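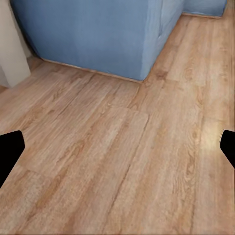 7 min read

Notebook, 2024-10-21
Filed under: Workshop notes, Content management, Migrations

Picking this up where I left it before lunch, with the redirect map still half done and a fresh pot of coffee, so forgive me if it rambles. I promised everyone on the Drinutus rebuild that I would write down how the content model ended up the way it did, and if I don't do it today I'll have forgotten half the reasons by the end of the month.

So, where we are. The old site runs on Flakport, which has been looking after it faithfully for longer than most of us have been on the project, and the new one will run on Jusari. Flakport thinks of everything as a page. A page has a title, a body, and a big rich text box where people have been pasting things out of word processors for years. Jusari wants you to say up front what kind of thing you are storing, and then it gives you fields to fit. I knew all this going in! And I still managed to spend the first two days of last week trying to make Jusari behave like Flakport, mostly out of habit, by setting up one content type called "Page" with a large body field and telling myself we'd tidy it later.

We've thrown that out. The export came to 195 pages once I took out the drafts and the test pages (there's one titled "asdf do not delete" that I left alone out of respect). I printed the list of titles and went through it with three highlighters, and it sorted itself more easily than I'd feared. There are now four content types:

Guide. Anything that tells a reader how to do something. Title, summary, steps, related guides.

Notice. Anything with an end date. Title, text, start date, end date. The end date is required and I'm going to be stubborn about it.

Reference. Tables, price lists, specifications, opening times. Mostly structured fields, very little prose.

Story. Everything that gets read once for pleasure or interest. Title, standfirst, body, author line, pictures.

I did think hard about a fifth one for landing pages, and I may yet come back to it. For now a landing page is a Guide with no steps, and yes, I can hear how that sounds. It works in the templates and the editors haven't complained, but they have only seen two of them. Put a question mark next to this one.

The numbers, for whoever does the checking after me: 116 of the pages went across with the script and needed nothing beyond a quick look. Another 70 came across with the right content in the wrong fields, almost always because the summary had been typed as a bold first paragraph. The remaining 9 are the ones with embedded forms, and I haven't touched them. They will need doing by hand, after we know which form plugin we're keeping.

About that bold first paragraph. I wrote a little rule for it in the import script: if the first paragraph is entirely bold and under three sentences, move it into the summary field and strip the bold. It caught most of them beautifully. It also caught a handful of warnings ("Do not send originals by mail" and so on), and those had no business being summaries at all. I've set the script to write every move it makes into a log file in the import folder, so please read down that log before signing off a section. It's dull, and it took me most of a podcast, but I found all the warnings that way and put them back.

Now the part I really wanted to get down, which is the taxonomy. Flakport had free tagging, and over the years people were generous with it. We had "form", "forms", "Forms" and "form (new)". My first thought was to clean the tags and import them, and I got quite a long way down that road before looking at the analytics and seeing that almost no visits ever touched a tag page. People arrive from search or from the main menu. So the tags aren't coming. We keep one controlled list of topics, editors choose from it and can't add to it, and each item gets one main topic with as many secondary ones as it wants. If an editor needs a new topic they ask, and we talk about it. I know that sounds strict, and I'm normally the soft touch around here, but I spent a whole afternoon merging plurals and I'm not doing it twice.

Pirzada deserves its own paragraph. It's the preview tool that sits between Jusari and the front end, and when it's in a good mood it's a joy: you edit a field on the left, and the finished page changes on the right, and for the first time the editors can see what a summary is FOR. I watched that happen in the training session and it cheered me up no end. When it's in a bad mood it serves a stale preview and doesn't say so. I chased this for a good hour today, sure I had broken a template. What I found was that it keeps its cached copy under the item's slug, so if you change the slug and save, the preview carries on showing the old one until the cache runs out. Clearing the preview cache from the admin menu fixes it straight away. I've added a line to the editor handbook, in the section on renaming things, and I'd like to find out whether the cache can be keyed on the item ID. There's a setting that looks promising, but I haven't dared try it on the shared server with people working.

Redirects. Old Flakport addresses end in a number and new Jusari ones end in words, so every single page needs a redirect, no exceptions. I've generated the map from the export and the import log together, matched on title. Where two pages share a title (there are several called simply "Contact") the script leaves the target blank and I fill it in by hand. I'm as far as the letter M. One thing I nearly missed: the old site also answers to addresses with a trailing slash, and our server rules treated those as different pages. They're now folded together before the lookup, and the test file covers both versions.

A few things for the editors' session, jotted down as they came up:

Show them the end date on Notices first. It's the thing they'll thank us for.

Don't demo on the live Story template, as the picture captions are still the wrong size.

Explain why the body field no longer has a font menu. Be kind about it. Some of them liked the font menu very much, and one section of the old site was done in purple with real care.

Leave plenty of time for questions about who approves what. I had the workflow down as draft, review, published, and in the first session it came out that two of the departments have never had a review step in their lives. We can let them skip it per content type. I'd keep it on for Reference, where a wrong figure can sit unnoticed for ages, and let it go for Notices, where by the time somebody has approved it the thing has usually happened.

Still bothering me: pictures. The Flakport media library has no alternative text to speak of, and the field that should hold it is mostly full of file names. Jusari won't let you publish without it, and I'm very much in favor of that, but it means somebody has to write it. I don't want the script to copy the title in just to get past the check. We did that on a site I worked on years ago and it was still there the last time I looked. My proposal is to bring over only the pictures that are used on a page, leave the rest in an archive folder until February, and write the text as we go through each section. If anyone has a better idea I'm all ears, the page for it is pinned in the project wiki.

Backups ran fine before the second import, and I restored one to the spare server to be certain. All good, logins included.

Tomorrow: finish the redirect map from M onward, reread the import log for the Reference items, ask about the form plugin again, and fix those caption sizes before anybody opens the Story template and gets a fright.

3 comments | 11 shares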